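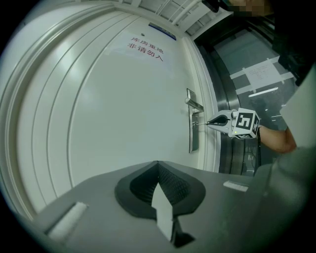
Drivers should stop treating the Meinecke Road underpass as a shortcut when the barrier is down, Lindsay Waaka told reporters Monday morning, after Flinddale police pulled a third unoccupied vehicle from the water there.

The vehicle, a gray pickup, was reported by a passerby at 6:40 a.m. Officers found it against the east wall with the driver's door open. A dive team searched the underpass and the drainage channel behind it and found no one inside or nearby.

Police reached the registered owner, a Rastlow resident, by phone later that morning. He told officers he had left the truck on foot during the night and had not called it in. He was not hurt. A citation for driving around a closed barrier is pending.

"We had 39 people out looking for a man who was at home in bed," said Aravind Nadar, a department spokesman. "If you leave a vehicle in the water, call us, even if you think you are in trouble."

The search covered 2,058 feet of channel and ended at 11:15 a.m. Meinecke Road remains closed between Plastitz Avenue and the rail yard while crews clear mud and check the pumps. Bus riders should use the stop on Plastitz Avenue.

The department has issued 688 citations for driving past closed road barriers since July.

Anyone who saw the pickup enter the underpass is asked to call the Flinddale police non-emergency line and ask for Detective Rosemarie Sperling. Callers do not have to give a name.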